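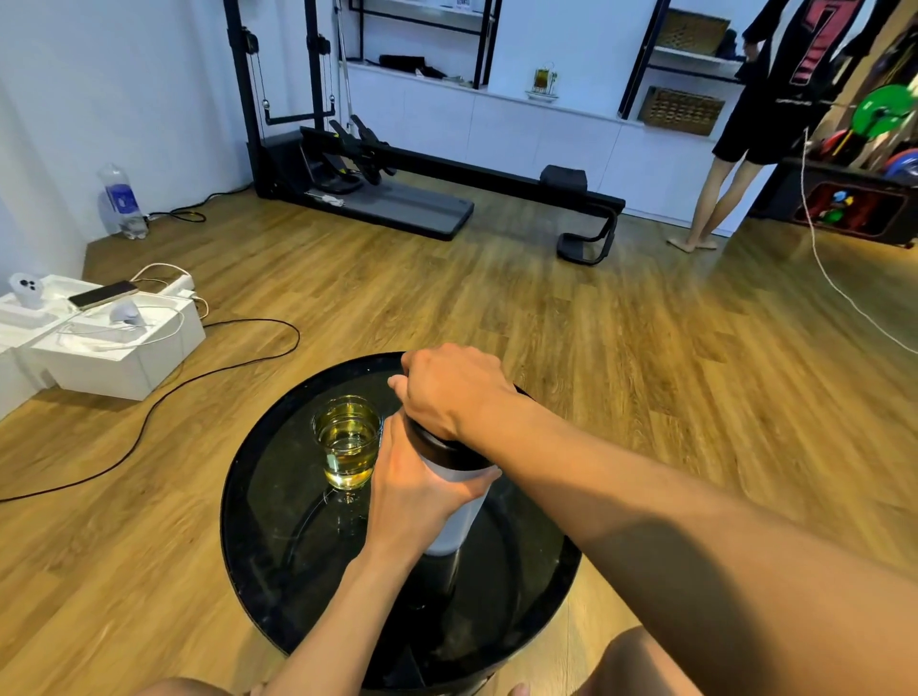

## Bottles, lids and low tables: household notes from the Plollov open day

Updated 05/11/2025

The Massawe Household Advice Service attended the open day held by Plollov at its Isik Road workshop, where the firm demonstrated Grotance, a two-armed machine intended for kitchen and living-room tasks. Around 2000 visitors were admitted over the course of the event. The notes below have been prepared for residents who asked for a written record of the advice given at the lids and containers table.

### Opening a tall bottle

The demonstrators placed each bottle upright on a flat surface and set one gripper low on the body before the other approached the lid. Jaqueline Robles, who led the session for Plollov, told visitors that most failed attempts by the machine began with a bottle held too near the base, so that the top swung away when pressure was applied. The same fault is common in the home.

- Stand the bottle on the table. Do not hold it in the air or between the knees.
- Wrap one hand round the body just below the lid.
- Lay the palm of the other hand flat over the lid and let the fingers curl over the far edge.
- Turn slowly, keeping the forearms low. A sudden wrench tips a narrow bottle.
- If the lid does not move, dry both hands and the lid, and try again with a rubber glove or a thin damp cloth.

A lid that has stuck through dried contents should be held under the hot tap for a short time, with the bottle tilted so that water does not collect under the rim. This method is not suitable for insulated bottles, where the maker's leaflet should be followed. Grotance was shown five stuck lids and released two of them. Ms Robles stated that the remaining three would be kept for further trials.

### Working at a small round table

Several residents enquired about low occasional tables, which are often used for meals when the kitchen is occupied. Plollov had provided one for the afternoon demonstration, and the following points were agreed with the firm's staff.

- Move drinking glasses to the side away from the turning elbow before opening anything.
- A raised rim will hold back a small spill but will also catch the base of a bottle that is slid across it. Lift the bottle over.
- Glossy tops show smudges quickly. Wipe with a barely damp cloth and finish with a dry one.
- Sit close enough for both elbows to bend comfortably.

Anayeli Tapia of the Advice Service noted that the machine was given a matt mat on its second attempt, as reflections in the polished top had interfered with its judgement of distance. Residents with poor sight may find a plain mat helpful for the same purpose.

### Cables and packaging on the floor

The workshop floor was marked with tape to show where leads could be laid. At home, long leads should follow the wall wherever possible, and any lead that must cross a walkway should be laid flat and taken up after use. Phones should be charged on a shelf or worktop.

Moulded foam inserts may be kept until the guarantee period for the goods has ended. They should be stored in their original box. Small controllers and chargers left in the compartments are easily thrown away with the foam, and each insert should be turned over and checked before disposal.

### Questions raised by visitors

Ľubica Šimko asked whether the machine could open medicine bottles with safety caps. Plollov replied that it could not at present, and that no date had been set. Residents who have difficulty with such caps should speak to their pharmacist, who may be able to supply a different closure.

Cirilo Cervantes asked how the grippers were cleaned after handling oily jars. They are wiped with warm water and washing-up liquid at the end of each run, and the rubber pads are replaced when they begin to harden. Rubber jar openers sold for kitchen use should be treated in the same way and should not be left on a radiator.

### Further sessions

A second open day is planned for April. Places at the lids and containers table will be limited to 9 at a time. Residents wishing to attend should give their names to Araceli Galindo at the Advice Service desk, and may bring one empty bottle or jar with a difficult lid. Glass containers should be wrapped in a towel for the journey.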